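Caring for Films on Disc at Home
Tolwood Film Library, Member Services

Members who keep science fiction and other features on disc are advised to store them upright, away from sunlight and radiators. 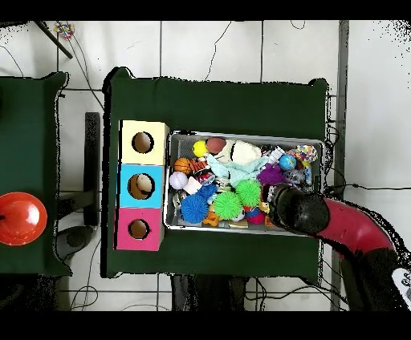
Cleaning a disc
Hold the disc by its edges. Wipe from the center outward with a soft, dry cloth -- never in circles. Stubborn fingerprints may be treated with a little distilled water. 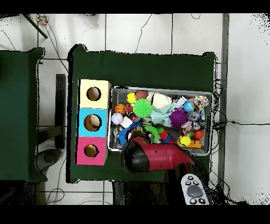

Allow the disc to dry fully before it is returned to its case. Paper towels leave fine scratches and should be avoided.

Labels and cases
Write titles on the case only. 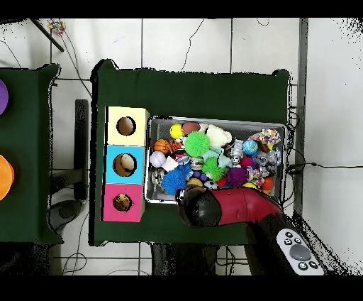 Cracked hubs should be replaced promptly. Spare cases may be requested from Bongani Chauke at the Robles desk, extension 3424.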